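Teaching the arm by hand: your questions, my answers

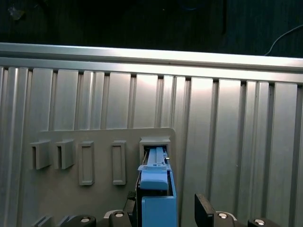
Áine Ó Riain wrote in to ask whether you need to be any good at video games before you can teach one of these arms a job, and I laughed, as I'd been asked the very same thing that morning. No, you don't! Two of the best demonstrators I've worked with at Custow had never picked up a controller in their lives. Patience counts for far more. Anyway, her message gave me the push to write these down properly, so off we go.

What do you mean by "showing" the robot a task?

I mean doing the job with the robot's own arm while it keeps a record of everything. I steer, it goes where I send it, and the camera pictures and the arm's movements are saved together. Do that lots of times and there's enough for the learning software to have a go by itself. One complete run, from start to finish, is a demonstration. We call them demos and so will I from here on.

Do you push the arm about or steer it from a distance?

Both, depending on the job. For big, easy movements I like to take hold of the arm and walk it through (it goes slack in a special mode, like leading a very polite horse). For putting a cartridge into a socket I'd much rather use the remote handles. If I'm hanging on to the arm I get in the way of the cameras, and my own grip hides how hard the part is pushing back.

Why cartridges and sockets?

Herrera is our name for the fitting project, and fitting things is what it's all about. Picking up a part is fairly forgiving. Getting it square to an opening is a different matter, and a tiny tilt that you'd correct with your fingertips without thinking is something the arm has to be shown over and over. It's fiddly and I love it.

How many demos does one task take?

For Herrera we stopped at 700 for the first task. The whole library, all tasks together, stands at 3,801, and yes, I did a good share of those myself and have the shoulders to prove it. Please don't take 700 as a rule, though. A simpler pick and place was behaving nicely after 59, and I've had other jobs where I'd cheerfully have recorded double.

Should I throw away the demos where I made a mess of it?

Depends on the mess. If I come in crooked, back off, straighten up and try again, I keep it, and I'm pleased to have it. The arm is going to come in crooked one day too, and it needs to have seen a way out. If I drop the part or wander off to the wrong socket, I bin the run. Mark it straight away while you remember. I once left a whole afternoon's sorting until September and had to watch every single run again, which served me right.

Do I have to start from the same place every time?

Please don't! Shift the starting position a little, come in from the left, come in a bit high. When I started out I was terribly proud of how tidy my runs were, all of them nearly identical, and the trained arm was hopeless the moment anything moved by a thumb's width.

How fast should I go?

Slower than feels natural, but keep moving. Long pauses are the thing I nag people about most. If you stop to think in mid-air, the arm can learn to stop there as well, and it won't be thinking about anything. Plan the move first and then start recording.

Can I feel the part touching the socket through the handles?

On the Nanton handles, yes, a bit. It's a soft nudge, nothing like the real thing, and it takes a few goes to trust it. On the older pair you're relying on your eyes, so keep the wrist camera view up large and look at the edge of the opening.

Can two people share one task?

Yes, and I'd encourage it. At Trernton we swap over after every coffee. Everyone has their own little style, and a mixture seems to do the arm good, as long as you've agreed on the order of steps beforehand.

My hands ache. Is that normal?

It's common, and it's your cue to stop. Loosen your grip, drop the handles to elbow height and have a proper break. Tired demos are sloppy demos, and you'll only end up binning them later.

Where do I send a question you haven't answered?

Use the form at the foot of the site. I read them all in the evening, usually after eight, and I'll add the good ones to this page.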